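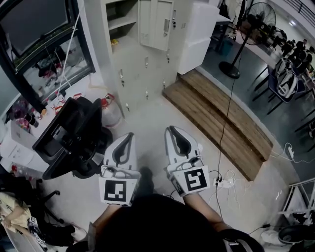 Both grippers up, markers facing the head camera. Collection floor, Girnico open lab.

Back from the Girnico open lab, typing this up before the notes go cold. Visit was booked for the software side - how the hand-held gripper data gets turned into something a policy can train on - so if you want arm specs, wrong report.

Got there 5 minutes late, missed the welcome talk. Straight onto the collection floor. Lockers, office chairs, power strips on the floor with charging cables all over, people at desks at the far end. Every gripper has a square black-and-white marker on it, and most of the questions from our group ended up being about those squares.

The pipeline, as far as I got it down. Head camera sees the markers, tracker gives a pose per hand per frame, poses get smoothed and lined up with the gripper opening signal. The tool that does this is called Moffat. In house, command line plus a pretty bare viewer. You scrub through a take and the two hand paths are drawn on top of the video, green where the marker was seen, orange where Moffat filled in. Gaps are filled from the motion sensor for a short stretch and after that the segment is cut. No guessing past the limit. I liked that.

Start of every take is the same. Hold both grippers out in front, still, until the software beeps. That gives it a clean view of both markers and fixes which one is left and which is right. Skip it and the take is rejected on upload. They used to sort left and right afterward with a script and it swapped hands whenever somebody crossed their arms. Saw the old plots. Ugly.

Numbers from the slides. 900 takes in the May batch, 632 kept after the automatic checks. Asked where the rest went. Mostly marker loss when hands turn away from the camera, then clock drift between the head camera and the grippers, then plain operator mistakes like the missing hold. The clock thing is supposedly fixed, they now sync at start and end of each take and stretch the timeline between. Drift over 80 ms and it gets flagged for a human to look at.

Planning demo after that, upstairs. The planner is Ploletti. It takes the hand paths and checks wheter a two-arm robot could follow them without the elbows hitting each other. Paths that fail get bent a little, and the viewer shows before and after side by side. Worked nicely on a folding task. On a reach-behind task it sat there thinking for a long while and then gave up with an error code. The presenter restarted it and moved on to the next slide, fair enough.

Things I want to follow up on for our own setup at Estton:
- rejecting bad takes at upload, we do it a week later and its painful
- the colored path overlay, cheap to build
- bigger markers? theirs are not small and they still lose them
- license for Moffat, got a vague answer, "maybe later this year"

Didn't get to the labeling session, it was full by 2 pm. Coffee was fine, parking is terrible, use the back lot. Slides are supposed to go out by email, will forward when they land.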